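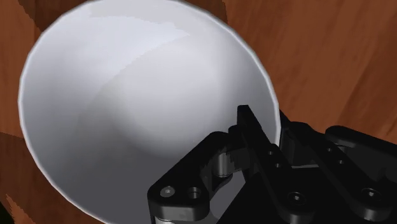
Notes from the August house meeting, Zollolska Co-op, ground floor lounge

I'm writing these up again because I was the one with a working pen. Started at 7:10, finished just before nine. Eleven households showed up, which is good for August. If I got your opinion wrong, tell me and I'll fix it before these get posted by the mailboxes.

1. Last meeting's notes

Approved with one change. I had written that the shared kitchen would be closed "for the fall," and a few people got worried and started asking where Thanksgiving would happen. What we agreed on was a closure of two weeks, starting on a Monday, date to be set once the countertops are ordered. Sorry about that! Thanksgiving is safe.

2. Countertops

This took up most of the evening. We had three samples going around the room and a lot of feelings.

The current laminate has swollen at the seam by the stove and the strip along the front has come off in two places. Everyone agrees it has to go, so I won't repeat all the stories. What we don't agree on is what replaces it.

Rowlands came back with two prices. Butcher block, oiled, installed, is $1575. Quartz composite in the plain gray is $2000, and that includes hauling off the old tops, which the butcher block price does not (I asked twice). Hauling would be another $70 if we go with the wood. So the real comparison is $1645 against $2000, and I think it helped to have that up on the whiteboard where we could all look at it.

People who like the butcher block said it's warmer, you can sand out a burn, and it suits the old cabinets. People who like the quartz said that in a kitchen shared by this many households, oiling is a job that everybody will think somebody else did. I said I was on the quartz side and I still am, though I'll admit the wood sample was the nicest thing in the room and I kept picking it up.

There was a suggestion to split it - quartz on the long run by the stove, wood on the short side where we do the baking. I liked this more than I expected to. One household was worried it would look like we ran out of money halfway through. Another said plenty of kitchens mix the two now and it looks fine. We didn't have a price for a split, so we couldn't vote on it.

Decided: I'll ask Rowlands for a price on the split. If it comes in at or under the quartz price we go with it. If it doesn't, we vote between the two originals at the next meeting, with no more samples and no more new ideas, please.

3. Range hood

The old one is loud and moves very little air. Anybody who was in the hall during the fish fry already knows this. We looked at two choices, both 30 inches wide so they fit the gap we have.

The Visora is the quieter of the two according to the spec sheet, and has the metal filters you can put in the dishwasher. The Tralik costs less but takes charcoal filters, and those have to be bought over and over. One of our second floor households has a Tralik at home and is happy with it, but also said the filters are a pain to find.

We also got into whether we can finally vent outside in place of blowing the air back into the room. The duct that's in the wall goes up about as far as the top of the cabinets and then we don't know. It might go outside. It might have been capped when the siding was done. The fellow who put in the last hood left no paperwork.

Decided: Visora, as long as the duct is usable or can be made usable. Nothing gets ordered until somebody has looked. The first floor rear unit offered to get up there with a flashlight this weekend and I wrote it down fast before they could change their minds.

4. Money

The kitchen fund has $3800 in it. Countertops and hood together should fit inside that if we're careful. The Visora is $1104 with delivery, so even with the more expensive countertop we'd have $696 left over for the things we haven't thought of yet (there are always some, and my bet is the electrical outlet by the window).

Someone asked if we could use the leftover for new cabinet pulls. I'd love new cabinet pulls. We said to wait and see what is behind the duct first.

5. Drawers and storage

Short one. The deep drawer left of the stove has been jamming again, and the cause is too many lids. We're going to empty all the cabinets for the countertop work anyway, so that's our chance to sort through everything. Please put your unit number on anything you want back - masking tape is fine. Whatever has no tape on it goes on the lounge table for a week and then to the thrift store.

We talked about pull-out shelves for the lower corner cabinet and ran out of steam. Moved to next time.

6. Cooking during the closure

We'll set up the hot plate and the microwave in the lounge. The lounge circuit can't handle both at once, so one at a time. I'll make a sign. The fridge stays plugged in where it is, and Rowlands says they can work around it.

Washing up will have to happen in your own units, so please don't use the laundry tub. This came up because of last time.

7. Anything else

- The window over the baking counter sticks. A bit of wax on the track was suggested and I'll try it.
- A request to keep the kitchen light off after midnight, because it shines right into the rear bedroom across the courtyard. Agreed.
- Paint color for the kitchen walls: not yet! We pick the countertop first and then match to it.

To do before next time: split price from Rowlands (me), duct check (first floor rear), outlet check (third floor front), sign for the hot plate (me again), masking tape for everybody (second floor left says they have a whole box).

Next meeting is in the lounge, same time, once the split price is in. I'll put a note under doors.

Zollolska Co-op | Contact the house desk | © Zollolska Co-op, all rights reserved | Back to top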